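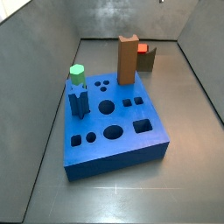
Robot Club FAQ

I get the same emails every May when sign-ups open, so I finally typed up my answers. If yours isn't covered, write to me!

Do I need to know how to code?
Nope. Most people show up at Husgate having never written a line (I sure hadn't). You'll start by changing numbers in somebody else's program and watching what the arm does with them, and by the second month you'll be writing your own moves.

What do we do all semester?
We work on one task, and the arm does it over and over. Right now it's the shape sorter: pick up a piece, carry it to the blue foam block, set it down standing. Sounds like toddler stuff, right? Then you try it and the piece tips over, and there goes your afternoon.
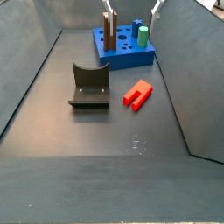

The gripper at the blue block, with the red U and the black holder still on the floor of the bin.

How is the Plirkbridge meet scored?
You get 100 points per round and 2 rounds. Knocking over a piece that's already standing costs you, so please don't rush the last one. I did that my first year and I'm still grumpy about it.

How much practice is enough?
I tell new teams to aim for 50 clean runs before the meet. Our Bruva team logged 700 tries last season, counting all the bad ones, and they kept notes on every single one.
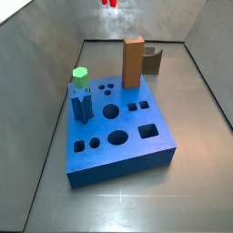
Those notes matter more than you'd think, by the way. Write down where each piece started and which way it was turned, or you'll be guessing later when the same program acts differently.

Can I bring my own pieces?
Sure, for practice! At the meet everybody uses the same set.

Is there homework?
Only if you count thinking about grippers in the shower.

Related
Ouali Challenge: rules and sign-up
How to keep a run log
Getting to the Husgate workshop

Contact | © Husgate Robot Club | Back to top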